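How do you get a dull, stained metal tray looking decent again?
Posted in Kitchen & Cleaning 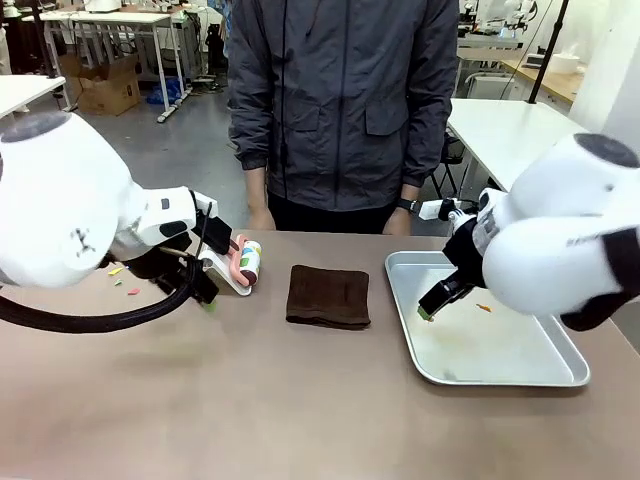 The tray, with the brown towel next to it and little colored bits still to pick up

So I have this rectangular metal tray with rolled edges that I use for sorting small stuff. The inside has gone kind of matte and scuffed, and there are faint stains that dish soap won't touch. I've washed it 11 times since February (yes, I kept track) and it looks the same. Can I scrub it, or will I make the scuffs worse? Also — is a folded towel okay for drying it, or do I need something softer?

Gianni Sanna
Baking soda and a few drops of water, mixed to a paste. Leave it on for 2 minutes, rub gently with a damp sponge, rinse. Stay away from steel wool. I did this on an old roasting tray and the stains faded a lot, but the scuffs are there for good. A towel is fine if it's clean, just shake the crumbs out first!

tuven52
just buy a new one lol

Marble_Hen
Do you know if it's stainless or aluminum? Try a fridge magnet. If it sticks, it's not aluminum and a little white vinegar should be safe. If it doesn't stick it could be either one, so test a corner first — vinegar left sitting on aluminum can make it duller.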